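## 4. First Use and Care of the Jekon Stainless Steel Stockpot

This section applies to all pots in the Jekon 1706 series. Read it in full before placing the pot on a heat source. Instructions for the Bawa steamer insert are given in Section 6.

### 4.1 Before first use

1. Remove all labels and packing material.
2. Wash the pot and lid in warm water with mild dish soap. Do not use steel wool.
3. Rinse and dry with a soft cloth.
4. Fill the pot halfway with water, add two spoonfuls of white vinegar, and bring to a boil.
5. Allow the pot to cool, discard the water, and rinse again.

**Note:** A faint rainbow tint may appear on the inner base after the first boil. It is harmless and can be wiped away with vinegar.

### 4.2 Heating

1. Select a burner no wider than the base of the pot.
2. Begin on low or medium heat. High heat should be used only for boiling water.
3. Add salt after the water has reached a boil. Salt added to cold water may settle and leave small pits in the steel.
4. Keep the liquid level at least two finger widths below the rim.

**CAUTION:** Never heat the pot while it is empty. Damage caused by dry heating is not covered by the Illton warranty.

**CAUTION:** Handles become hot during oven use. Wear oven mitts at all times. 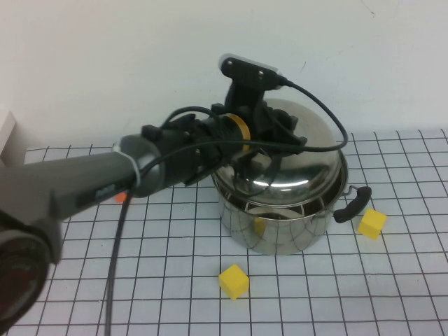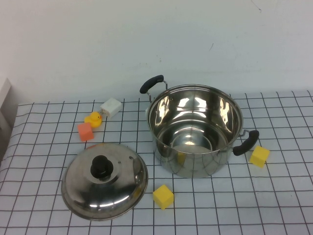 *Figure 4-1. Stainless steel cooking pot, two views.*

### 4.3 Cleaning after use

1. Let the pot cool fully before adding water. Sudden cooling may warp the base.
2. Soak burnt food in warm, soapy water for 60 minutes.
3. Clean with a nylon brush or sponge.
4. For white mineral spots, wipe the surface with diluted vinegar and rinse.
5. Dry at once to prevent water marks.

### 4.4 Storage

Store the pot in a dry cabinet. When pots are stacked, place a cloth between them. The lid may be stored upside down to save height.

### 4.5 Replacement parts

Lid knobs and handle screws may be ordered from the Kukitz service center under part number 1336. Orders received by noon on Friday are shipped the same day. Tighten screws by hand only.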